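Noviembre de 2022
Por la redacción de Skusel, el blog de una sola persona

Imprimir | Enviar por correo

Cosas que sobreviven a un armario

Tengo un armario en el pasillo al que en casa llamamos «el anexo», con la misma pompa con la que un ministerio habla de sus sótanos. Dentro cabe todo lo que no tiene sitio en otra parte, y ese es justamente el problema: que cabe. En junio prometí vaciarlo. Estamos en otoño y he llegado a la segunda balda, que para mis estándares es ir con adelanto.

El método se lo copié a un folleto de Gilari, la tienda de cajas y organizadores donde una entra a por un gancho y sale con un sistema. Proponía sacarlo todo, ponerlo sobre una superficie despejada y mirar cada objeto a solas, sin el abrigo protector de los demás objetos. Luego había que decidir. El folleto dedicaba catorce páginas a etiquetas adhesivas y media línea a decidir, así que sospecho que quien lo escribió tampoco ha vaciado el suyo.
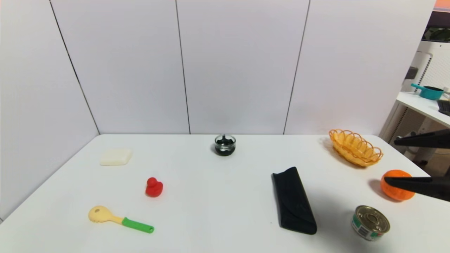 El orden, me digo, consiste en que las cosas vivan cerca de sus parientes. Suena razonable hasta que una intenta buscarle familia a un pato de goma rojo. En el baño haría juego con poco; en la cocina provoca preguntas. La cuchara de juguete de mango verde tampoco ayuda, porque es cocina y es juguete a la vez y se niega a declarar. La lata, en cambio, tiene las cosas claras: despensa, estante de abajo, adiós. Y la cesta naranja me tentó enseguida para lo de siempre, es decir, meter dentro todo lo demás y devolverla al armario con cara de haber trabajado.

No lo hice. Bueno, lo hice diez minutos y luego me dio vergüenza.

Lo que más me cuesta de estas limpiezas es el tribunal sentimental. Cada trasto pide la palabra. El tarro de cristal alega que un tarro con ese cierre siempre sirve, y es verdad, y por eso mismo ya hay una colonia de tarros encima de la nevera esperando la mermelada que no hago. La funda negra de tela ni se molesta en defenderse; se queda ahí doblada, con la dignidad de quien sabe que acabará en un cajón. Llevo años guardando fundas de cosas que ya no tengo. Alguna vez he llegado a considerar comprar la cosa para dar sentido a la funda.

Probé también una aplicación, Clidley, que te hace inventario de la casa. La gratuita admite 700 objetos, lo cual me pareció generoso y luego un poco insultante. Apunté casi 362 antes de aburrirme (el último quedó a medias: «cable, gris, de»). Desde entonces me manda avisos preguntando si sigo teniendo el cable. Pues claro que lo sigo teniendo.

El resultado de la jornada fue este. La lata, a la despensa. El tarro, con su colonia. El pato se ha instalado en el alféizar del baño, donde lo saludo por las mañanas con cierta frialdad. La bola naranja acanalada, la que parece una calabaza, la he dejado en la entrada y de momento pasa por decoración de temporada. La cuchara sigue en trámite. La funda está en el cajón, naturalmente.

Y la cesta ha vuelto al anexo, vacía, lo juro, con la única misión de guardar el folleto de Gilari y los dos ganchos que compré en junio y que todavía no he colgado. Me falta un taladro. Creo que hay uno en la tercera balda.

Imprimir | Enviar por correo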